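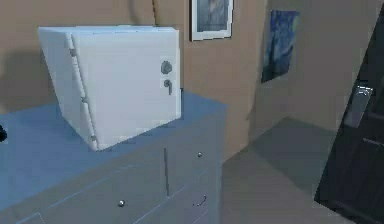
Cernside, 1 March 2024

Kakakhel 2 capture box — back in stock

Second batch in from Brurar. First lot went quicker than we planned for, sorry to anyone who got the "on its way" email and then heard nothing till October. All back orders have now gone out. If yours hasn't, ring the shop, don't email, the inbox is a state.

What it is: a small external box for recording or streaming off a console or a second PC. HDMI in, HDMI out to your telly or monitor, USB-C to the computer doing the recording. No power brick. Runs off the USB lead.

What's changed from the first Kakakhel:
Fan gone. The old one whined, we all know it did.
Passthrough up to 4K at 60. Recording still tops out at 1080p60, please read that bit twice before ordering.
Headset socket moved to the front.
Mute button you can find without looking.
Longer USB lead, 2 metres. Use the one in the box if you can, most of the dropouts we see are down to cheap charging leads.

Works with Windows 10 and 11, and recent Macs. Shows up as a webcam so any recording program should see it. No driver on Windows. Mac users need the little Punel app for firmware updates but not for anything else.

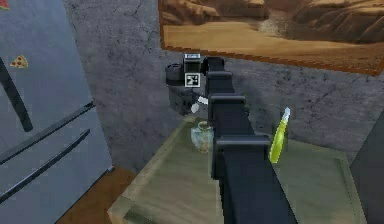

Party chat is the one we get asked about most. Console chat doesn't come down the HDMI on its own, so you need the chat cable, 3.5mm both ends, supplied. Headset into the box, chat cable into the controller, done. Leidy Inga has written up the steps with the levels she uses for a four-player lobby, sheet's in the box. Follow her levels to start with, then fiddle. The default in the Punel app is far too loud for your own mic.

Delay: play off the passthrough and never off the preview window. Preview is always behind, on any capture box, ours included. Fine for checking the picture, hopeless for a shooter.

Old consoles. PS2, GameCube and so on need a converter to HDMI first. We sell one, seperate listing. The box will take 480p and 720p quite happily. 50 Hz games record at 50, it doesn't try to force them up to 60, which the old model did and it looked awful.
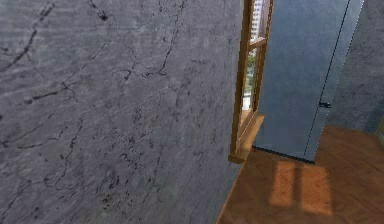
Bitrate settings, short version. Leave it on Auto for recording to disk unless you're short of space. For streaming set it by hand, and pick the figure on your worst-looking level and not the menu screen. Flat colour is easy on an encoder. Something like that big grey marbled wall, with the thin dark cracks branching all over it and the small flecks lower down, is where a low bitrate goes to mush the moment you turn the camera. Find a spot like that in your own game, spin round a few times, record it and watch it back. If the fine lines smear, go up a step. Mwanaisha Were on our bench does this with every return and it sorts out half of them with nothing wrong with the box at all.

In the box: Kakakhel 2, USB-C lead, HDMI lead, chat cable, Leidy's sheet, stick-on feet (put them on, it slides about otherwise).

Not in the box: USB-A adaptor. Older laptops will want one, and it has to be a USB 3 port or you'll get a black picture.

Guarantee 2 years, back to us in Cernside, not to Brurar. Keep your reciept.

Returns within 10 days if opened, as long as the cables are all there.

Trade-in: 50 pounds off for any working first-model Kakakhel, whine and all. Bring it to the counter or post it — put your order number inside the parcel and not just on the label.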